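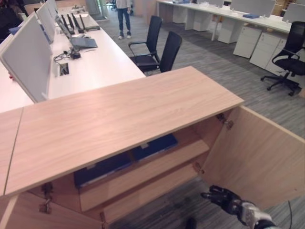
Low Office Cabinet, Two Doors, One Shelf: Do You Need It?

By Ruxandra Bălan, October

Print this page | E-mail this page

Every office furniture maker sells a low two-door cabinet in light oak, and every one of them claims theirs will change how you work. It won't. It's a box with a shelf in it. What you're paying for is how well the box is made and whether the doors still line up after a couple of years of people kicking them shut.

The Diltari low cabinet comes from Prinitside, and we've carried it long enough to have opinions. Their catalog talks about "calm storage" and "a warmer workplace." I'd skip that page and go straight to the hinges.

The doors

Hinged doors are the old argument. They need room to swing, and in a narrow aisle next to a row of desks that matters more than the catalog lets on. Open one all the way and you have a big flat panel sticking out where people walk. Sliding doors fix that but only let you see half of what's inside, and the tracks fill up with grit from the carpet. I still lean toward hinges. You can see the whole shelf in one go, and when something goes wrong it's a screwdriver job.

The hinges on the Diltari are metal and adjustable, a high one and a low one on each door. Expect to adjust them. Ours drifted within the first few months and the right door began to rub. Ka-ming Hung in our workshop reset the pair in 10 minutes and they've stayed put. The instructions don't mention any of this, and the sales sheet says "no maintenance required," so make of that what you like.

The shelf

One shelf. It moves up and down on pegs. Prinitside calls it "fully flexible," which is a lot to say about a shelf on pegs. Binders will stand upright if you set it low enough, but then there's not much left underneath. Most people end up laying folders flat, and flat folders turn into a pile, and a pile has a bottom that never gets looked at. If you store things that way, put the label on the edge that faces you. A label near the top of the cover is no help once something is lying on it.

It's also dark in there. Any cabinet this low will be, whatever the finish, and dark blue or black covers vanish toward the back. Buy lighter folders. They cost less than the clip-on lamp Prinitside would like to sell you.

The top

The top is the best part. It's long, smooth and a handy height for setting things down, so everybody will set things down on it. Two or more cabinets can go end to end to make a run. Prinitside promises "a seamless surface." There's a seam. It's thin if the floor is level and you take the time with the feet, and it's a crumb trap if you don't. Hicham El Ouafi, who does our installs, wants the feet set on the carpet with the cabinets loaded, then checked again a week later. Carpet gives a little under weight and the two tops stop matching.

The grain runs lengthwise, so two units look decent together if they come from the same batch. Order them at the same time. We had a customer add a third cabinet later and the color was off enough that she moved it to another room.

Next to desks

Plenty of buyers put these at the end of a bench with upright privacy panels. Fine by me. Pale oak with white desks is a safe match and hides dust well. Just don't expect a low cabinet to cut any noise, which one reseller is now claiming. Panels might help some. A cabinet full of paper that sits below your elbow will do very little.

How it compares

The Amundsen version is cheaper and the doors feel it. Its back panel slots in without screws, and on the one we tried it popped out during a move. The Wument is heavier, costs more, and locks. If you keep anything private in it, buy the Wument and stop reading. The Diltari has no lock and the add-on kit is overpriced.

Delivery and warranty

Delivery is 16 working days, flat packed. The warranty is 5 years and covers the hinges but leaves out "surface wear," a phrase that could mean anything. Ask for it in writing. Nayeli Mosquera on our desk will get you an answer from the maker before you order, and she has been turned down enough times to know how to ask.

Worth buying? For folders, spare paper and chargers, yes, at the sale price. At full price I'd look at used ones first. There are a lot of them around.

Related items

Diltari low cabinet, open front
Diltari hinge set, pair
Wument locking cabinet, two doors
Amundsen two-door cabinet
Spare shelf and pegs
Leveling feet for carpet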